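The Two-Armed Table, and What It Means for the Packing Room
From the Hunt staff newsletter

I promised back in the spring that I would write something proper about the new packing table once it had been with us long enough to have an opinion about, and a good many of you have stopped me on the stairs since then to ask where it was. So get yourselves a cup of something, because I have a lot to say and I have never been good at saying it briefly.

Those of you out at the Fimdale depot have mostly heard about the table secondhand, and I gather that some of what you heard was fairly wild. No, it does not run all night. No, it has not replaced the afternoon crew. And no, it has not been given a name, although there was a sheet of paper taped to the break room door for most of the summer with suggestions on it, several of which I can't print.

What we have is a white table in the old sample room at Tremcombe, with a black arm standing on each side of it and a two-finger gripper on the end of each arm. The project is called Lendlow, after the lane behind the building, and its job is to learn the mixed orders. You all know the ones I mean. A plain carton of plates has never been our trouble. It's the orders where somebody wants three plates in three colors, a bag of something sweet, a few chocolate bars and the whole lot put together nicely for a birthday or a new apartment. We have been putting parcels together in this town since 1885, and I would bet that for most of that time somebody has been standing at a bench muttering about the mixed orders.

For now the arms do a small part of the work. They are practicing taking a plate from a rack, picking up a packet from a basket, and picking up a candy bar from a tray. That may not sound like much, and I'll admit that the first time I watched I thought, well, my granddaughter can do that! But then I stood there for an hour, and I came away with a lot more respect for my granddaughter. A plate has a thin edge and a slippery face. A soft packet folds up when you squeeze it and then it isn't where you thought it was. Candy bars slide over each other. Every one of those is something our packers sort out with their fingertips without giving it a thought, and each one has had to be worked through at that table, slowly, over and over.

The person who has been doing most of the working through is Muammer Gezer, and I want to spend a little time on him, because I think his side of it is what most of you are really asking about when you ask about the robot.

Muammer came to us as a packer on the late shift and was on Bench Four for a long stretch. When the Lendlow notice went up he read it twice and walked away from it. He told me he'd assumed it was meant for people with some kind of engineering certificate. It was his bench partner who pushed him to put his name down, and in the end five people from the floor were picked, him included. None of them had worked with a machine like it before. They had two weeks of training in the mornings and went back to their own benches in the afternoons, which was a long day for everybody, and I'm told the vending machine did very well out of it.

I asked him what had changed for him since then, and he thought about it for so long that I started to put my notebook away.

"My hands are less tired and my head is more tired," he said. "At the bench, by nine at night I could feel it in my wrists. Now I go home and I am still thinking about one plate."

He showed me how a session goes. Somebody sets the table up, and they change it a little each time - the rack farther back, the basket turned, the plates in another order - so that the arms don't simply get used to one arrangement. Then they run it, and somebody stays near and watches. When an attempt goes wrong they write down how it went wrong in ordinary words. Muammer's notes are wonderful to read. "Took hold too low, plate leaned." "Packet folded, let go, tried again, same fold." "Good, but slow, I could have packed the box." He used to write these in the back of an old order book and the team has now made a proper form out of his headings, with his initials in the corner.

What struck me most, reading through them, is how much of it is packing knowledge. You can know everything about motors and still not know that a light-colored plate shows every mark from a careless grip, or that you put the heavy thing in first. The team that set up the arms said more or less the same thing to me. They had been expecting to teach our people, and they spent a good part of the first month asking our people questions.

Now for the numbers, which I know some of you skip straight to. In September the mixed order benches sent out 498 parcels that had at least one item placed by the arms. That is a small slice of the month's work, and every one of those parcels was finished and checked by a person before the lid went on. Nobody should read that figure as hours saved, because at this point it certainly isn't. A packer on a good day would leave the table far behind. We are spending time now in the hope of getting some of it back later, and I would sooner you heard that from me in plain words than worked it out for yourselves.

Then there is the question that came up at both staff meetings, and which I know gets talked about when the meetings are over. There are around 50 of us on the packing side, counting both buildings, and it is natural to look at a pair of arms at a table and do a bit of arithmetic. Management's answer, which is in writing and pinned up by the time clock, is that no packing job will be cut because of Lendlow while the trial is on, and that the staff reps will sit down with them before anything is decided about what comes afterward. I have been here long enough to know that a promise about a trial is a promise about a trial. The reps know it too, and they have asked for the next meeting to be about the afterward part and nothing else. If you have a question for that meeting, please write it down and drop it in the box at the foot of the stairs. You don't have to sign it.

In the meantime some changes have already reached the floor, and they are smaller and odder than I'd have guessed. Items for mixed orders now come up from the stockroom sorted into baskets and shallow trays, where they used to arrive in one deep carton that you had to dig through. That was done to suit the arms. But the benches asked for the same thing within a week, and now everybody has it, and I haven't heard one person ask for the deep cartons back. The sample room was also given better lights, and there has been a certain amount of envy about that. I have passed it along.

Bench rotation has changed as well. The five Lendlow people do two shifts a week at the table and the rest at their usual places, and others on the floor cover for them. This has been harder than it looked on paper. The late shift in particular has felt it, and a couple of people told me quite frankly that they were glad for their friends and fed up with the schedule, both at once. A new rota is being tried at the end of the month. Please give it a fair run, and if it's no better, say so.

And there will be more places. A second group will be trained after the holidays, and this time Fimdale people can apply, with the van leaving from the front gate at 7:30 and the travel time paid. You don't need any certificate (Muammer asked me to put that in, and then asked me again to make sure I had). You do need to be patient, and it helps if you are the sort of person who gets interested when something goes wrong for the ninth time. If you'd like to see the table first, come up to the sample room in your break. Stay behind the yellow line while the arms are moving, leave your coffee outside, and ask whatever you want. They're used to it by now, and I think they rather like the company.

I went up again myself last week to check a few things for this piece, meaning to stay ten minutes, and missed my lunch. Muammer was at the far side of the table with his form, and every so often he would lean over to the person next to him and say something under his breath, exactly the way he used to on Bench Four when a new starter was about to put the plates in the wrong way around.
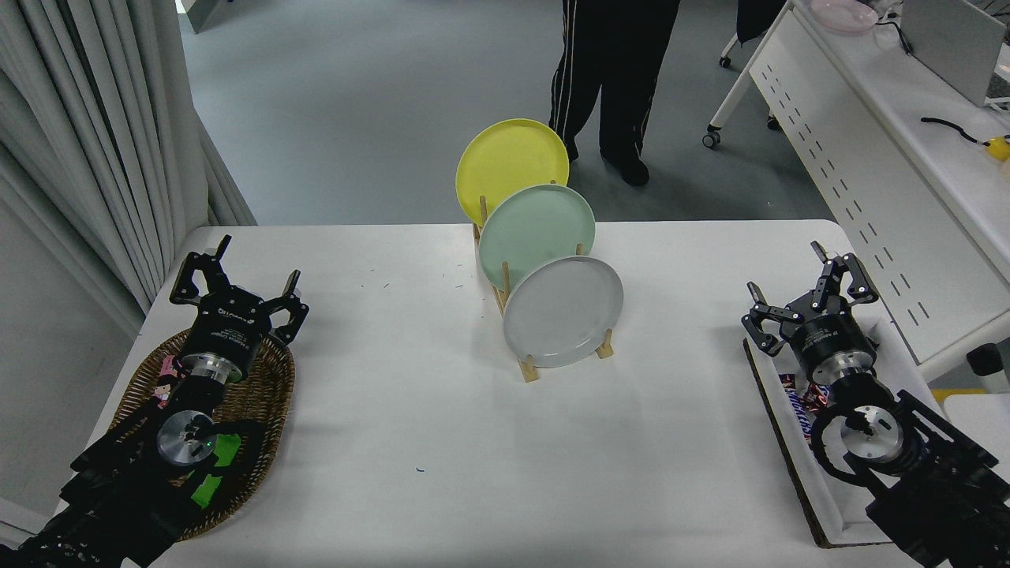
PEOPLE AND WORKPLACE

Practice items at the Lendlow table, Tremcombe: yellow, green and gray plates in the wooden rack, with the wicker basket under one arm and the chocolate bars on their tray by the other. Visits to the sample room are open to all staff at break times, and application forms for the second training group are at the front desk in both buildings.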